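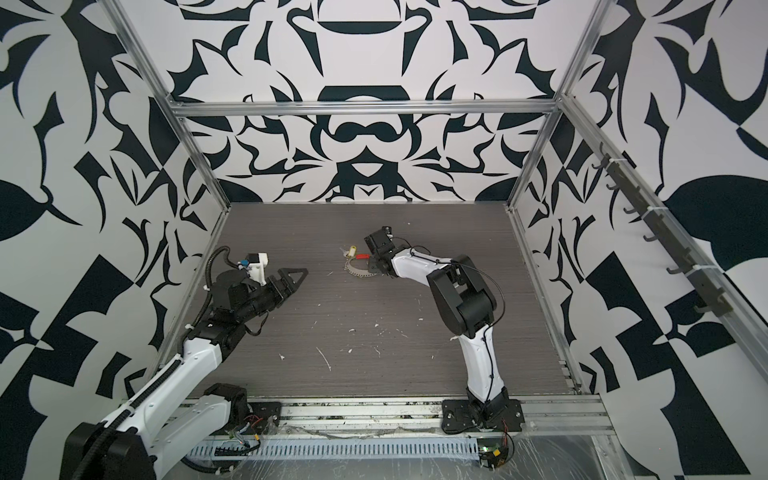

L. Ostrander
Facilities Support Technician, Drusville site

Subject: White debris on work surface, patterned bay
Status: Closed – monitoring
Category: Furniture and surfaces
Priority: Low

Original request

White scraps keep showing up on the dark wood-grain top in the bay with the black-and-white wall panels. Mostly in the middle, fewer toward the sides. Wiped down on Sunday, back again by the next shift. Requester asks whether the wall print is flaking, and whether the panels need to be replaced.

Initial look

Small white scraps and flecks, mostly across the middle of the surface, plus one longer thin strand a little below center. By eye they could be paper, foam or plastic shavings. I did not try to tell which at this stage. On a lighter top this would probably not have been reported. The gray-brown Genwood top shows anything white, and the fine lines in the grain make small flecks hard to tell from lint until they are moved.

Asked for the surface to be left alone until sampled. No wiping, no compressed air.

Check 1 – wall panels

The panels are Suvarna prints on a white ground, fitted on three sides. If the print were coming off, I would expect black flecks along with the white and more of them directly below the walls. The request describes the opposite: white only, middle of the top.

Rubbed a dry white cloth over the white and black areas of each panel, low down where sleeves and boxes are likely to touch. No transfer. Repeated with a damp cloth, same result. Ran a plastic scraper along the bottom edge of the back panel without pressure. Nothing lifted. Ran a fingertip over the corners behind the aluminum posts and found no loose edge.

Panels ruled out. No replacement order raised.

Check 2 – the top itself

Placed a Momik work light (about 3000 lumens) low at the front rail so that the beam crossed the surface almost flat. Looked for raised spots, chips and lifted edges. Found shallow scuffs running across the grain near the middle. None of them showed white underneath, and none caught a fingernail.

A chipped top would leave dark bits in any case. Genwood confirmed by phone that this finish is the same color all the way through. Top ruled out.

Check 3 – samples

Taped off a 100 mm square near the middle and lifted the contents with clear tape. Pressed the tape onto black card and looked at it under the bench magnifier.

Result: mixed. Foam crumbs made up most of the sample. The rest was paper, with torn edges and visible fibers. No metal and no wood dust. A second sample from beside the left panel had a few foam crumbs and very little else.

Check 4 – what goes in and out of the bay

Went through the item shelf next to the bay. Small items are stored in foam-lined trays, and the lining has broken down along the cutouts. Pressing a thumb into a cutout left crumbs on the thumb. Turning the tray over above black card left the same crumbs as on the tape.

The paper took longer. Several items on the shelf have paper inserts or stickers, and the key tags were the obvious suspect after those. Checked the tags for torn or worn edges.
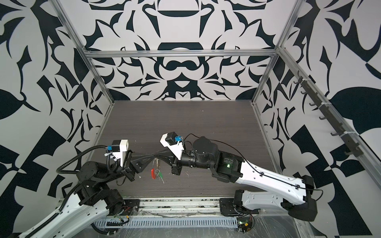

Key ring with keys and tags above the work surface.

Tags gave no loose fibers on the black card, shaken or rubbed. The small silver key has no sticker on it, and I found no glue on the others. Key ring ruled out as a source, but it is the most likely item on the shelf to have caused the scuffs in check 2. Metal dragged over this finish leaves a dull line. Most of the scuffs faded after a wipe with a damp microfiber cloth. The remaining ones are cosmetic.

Paper was traced to the roll used to line the shelf. It had been cut short with a blunt knife and the edge was ragged. Items pulled forward off the shelf take small pieces of it along.

Cause

Crumbling foam in the item trays, plus a ragged paper shelf liner. Both carried onto the top with the items. No fault found in panels, frame or top.

Work done

Removed 2 foam-lined trays from use and replaced them with felt-lined ones from stores. Remaining trays checked by thumb test and returned.

Removed the paper liner. Shelf left bare.

Cleaned the top with a soft brush head first, then a damp cloth along the grain. Do not start with the cloth. Wet foam crumbs smear and stick in the fine lines, and then have to be picked off with tape.

Wiped the aluminum crossbar and both rear posts. Foam crumbs had settled in the slots of the posts – brushed out downward, then cleaned the floor corners again.

Dusted the panels dry. No spray cleaner to be used on the Suvarna print. The supplier's care sheet asks for water only.

Follow-up

Asked the requester to put the key ring down flat and pick it up again, instead of sliding it. Also asked for the tape test to be repeated in the same square if white flecks return, with the strip stuck to black card and left in the ticket tray.

Update

Square checked again. Tape had one paper fiber and no foam. Scuffs unchanged.

Requester asked whether a lighter top could be ordered so that flecks show less. Passed to Genwood for a price, no reply yet. Logged as a separate request and not tracked in this ticket.

Ticket closed. Reopen if foam crumbs are found on tape, not for single fibers.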